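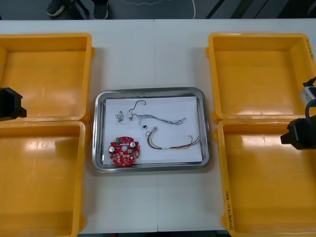 What is the easiest way to keep small electronic parts from getting mixed up during sorting?

Give them one shared place to be looked at and a separate bin for each group, and keep both within easy reach of the same spot.

Drirano Opens Its Tray-and-Bin Sorting Layout to Repair Shops and Classrooms

HUET -- Drirano, the small-parts workshop based in Huet, is making its table layout for sorting electronic parts available to anyone who wants to use it. The layout, called Ulteo, puts a stainless steel tray in the middle of a white table, with yellow plastic bins in pairs on either side. A printed guide and a starter set will be ready in October.

We are thrilled to get this out the door. Ulteo grew out of everyday work at our own tables, where circuit boards, bits of wire and loose components have to be looked over and put with their own kind. For a long time each table was set up a little differently, and anybody moving from one to another had to learn it all over again. Now the tables match, and it is a real pleasure to walk up to any of them and get started.

The bins are the part visitors ask about first. They are yellow, deep enough to hold a good pile of boards, and smooth inside, so small pieces are easy to spot and easy to scoop out. They also put up with a lot. We have used the same style of bin for more than eight years, and the surface marks up with use the way any working plastic does.
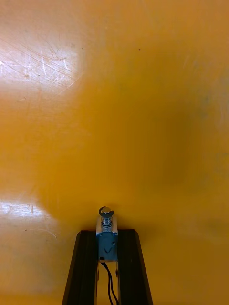 Fine scratches show where light falls on a glossy orange-yellow surface.

We clean the bins with a soft cloth and mild soap, and we leave the scratches alone. A scratched bin holds parts just as well as a new one! What we do watch for is dust and clippings, which like to settle in the corners. The guide has two pages on cleaning, including how to tip a bin out over paper so that a stray resistor doesn't end up on the floor.

Rounded corners and thick rims were high on our list when we chose the bins with our supplier, Skustach. They make a full bin easier to lift, and they give you
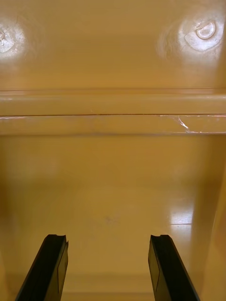

something solid to hold when you slide it along the table. Skustach will supply the bins for the starter set in the same yellow we use ourselves.

Labels are up to each shop. We like plain black marker, written by hand right on the plastic -- quick to do, and simple to read when you are standing over the table. The guide suggests three ways to name the groups, and plenty of people will come up with better ones.

The tray gets a sheet of white paper laid flat in the bottom. Dark leads and thin wires stand out against it, and the raised rim helps keep small things from rolling away. Spread the parts out so each has its own bit of paper, and sorting goes much more smoothly. 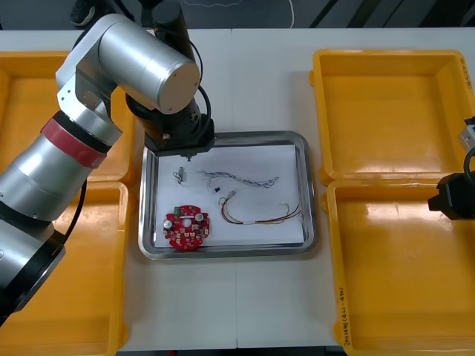 A round red circuit board, a gray twisted wire bundle and other items laid out on white paper in the steel tray.

The Ulteo guide will be free to download. Starter sets can be picked up at the Drirano front desk in Huet, and the workshop will hold three open afternoons in October for anyone who would like to try the layout first. Doors open at 2 p.m., and you are welcome to bring a box of your own mixed parts to sort.

About Drirano
Drirano sorts, stores and reuses small electronic parts at its workshop in Huet. Requests for guides, starter sets and school visits can be left at the front desk.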